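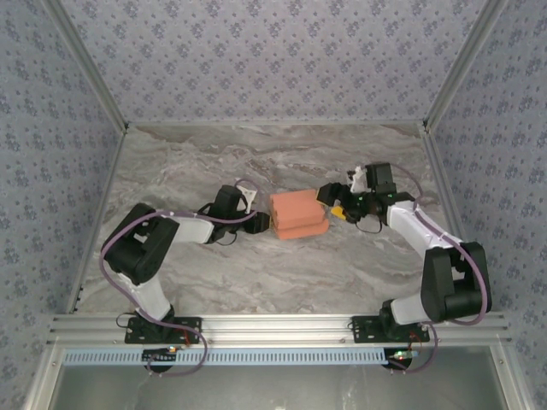 Joelle Mansour on packing, old boxes and the color orange

I got to Pikside a little after ten in the morning, and Joelle Mansour was already talking about cardboard before I had my coat off. I'd asked for an hour. She gave me two, plus coffee, and I could have stayed longer!

Joelle looks after packing for the shop, and she has opinions on it. My first question was about the orange blocks, because they're the thing I'd remembered from her posts. Why that color?

"You can find it," she said. "I used gray for ages, and it vanished on the floor every time. Orange I can spot from the door."

The floor in the little bay is marble-patterned, gray with pale swirls, so I could see her point. She picked the walls too – blue-gray wallpaper with small flower clusters – and when I asked if that wasn't a bit fancy for a packing corner she just laughed. "I look at it all day. I wanted something my grandmother would have liked."

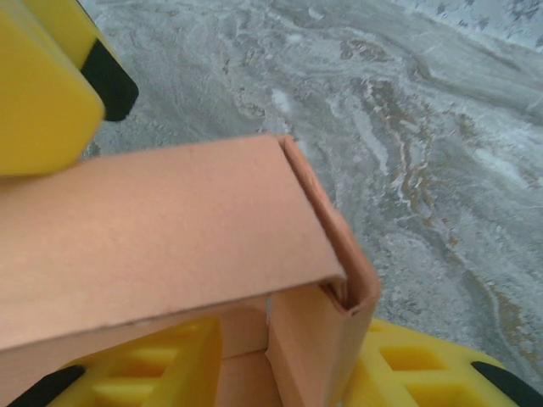
Then we got on to boxes, and I couldn't have stopped her if I'd tried. She reuses anything with a decent crease left in it. The flaps are what she checks first. "If a flap folds where it used to fold, fine, it's a box. If it starts folding somewhere new, it's filler." She pushes a thumb along the edge where the layers show and listens for it (I tried this and heard nothing, but I believe her). The shop sent out 1,926 parcels last year, and she'd like to see more of them go in second-hand cardboard.

I asked what people get wrong at home. Too much air, she said, and stuffing one corner until the lid bows. Her own habit is to put two blocks together and slide one along a bit until they fill the gap.

"They don't have to line up," she told me. "Everybody wants them to line up. The box doesn't care."

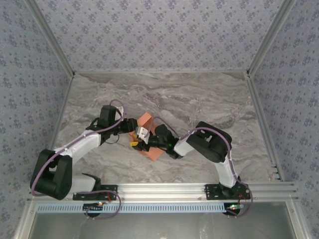

Mwangi Ondieki does care, as it happens, and called across the room that a stack with a step in it will shift on the first bumpy road. He'd cut a single block to size and be done with it. Joelle said he was welcome to do the cutting, and that settled it for the morning.

She does keep the dented ones, by the way. A small dent goes toward the box wall, and the clean side faces whatever is being sent.

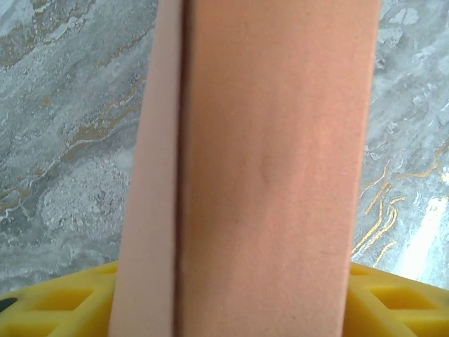 When two blocks stand side by side she likes them close, with barely a line between them, and she fusses over that more than over the tape. I asked about tape anyway. One strip along the middle, one across each end, and please fold the last bit over so the next person can get in. She's sending me home with a stack of flat boxes, and I have no idea where I'm going to put them.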